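Notes for the Skekach visit
Module handout, Jun 28, 2024

These notes go with the visit to Skekach, where the Sondon group showed us their simulation work and then, with slightly less confidence, the arm itself. Eleven of you came. The sign-in sheet records 14 signatures, so some of you were very keen.

1. What we were shown

Pornthip Thongdee ran the demonstration. Her group trains a gripper policy called Bite on simulated rooms before anything is allowed near a motor. The room set is called Bristovow and holds 362 rooms, most of them furnished by a script with strong views on where a chair should go.

The point to take from the first half hour is that the simulator gives you two things: a view from the wrist, and the true position of everything in the room. Bite is only given the first. The second is kept back for scoring. If you let the policy peek at it you will get splendid results and a short career.

2. The wrist view

Several of you asked why the view tilts so much. The camera is fixed to the wrist, so when the wrist rolls, the room rolls with it. A level horizon is a comfort for people. The policy has to manage without one, and a good deal of its time is spent looking at parts of the room that have nothing to do with the task.

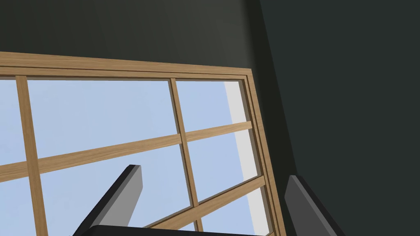 Large plain surfaces are a nuisance for any method that tracks features from one view to the next. A pane of even blue offers nothing to hold on to. Straight bars and corners are better, though a grid of them brings its own trouble: one crossing looks much like the next, and a tracker can slip along by one and remain perfectly cheerful about it. Revise the section on repeated patterns before you tell me this is easy.

3. The live run

The arm was given 40 attempts at picking a block off a table and managed 21. In simulation the same policy had done far better. Ms Thongdee put both numbers on the board side by side and left them there through the questions, a habit I would like to see in your project reports.

Her list of suspects, in the order she gave it: friction at the fingertips, delay between camera and controller, lighting. Delay was the one she would look at first. Someone suggested the table. The table was heard out politely.

4. For the July seminar

Write one page on the gap between the two results. Choose one suspect and say how you would test it without changing the other two. A drawing of your set-up is welcome – a drawing of a robot with a face is not.

Read chapter 3 again, including the part on frames of reference that everyone skips. Bring your visitor badge if you still have it. Skekach would like them back.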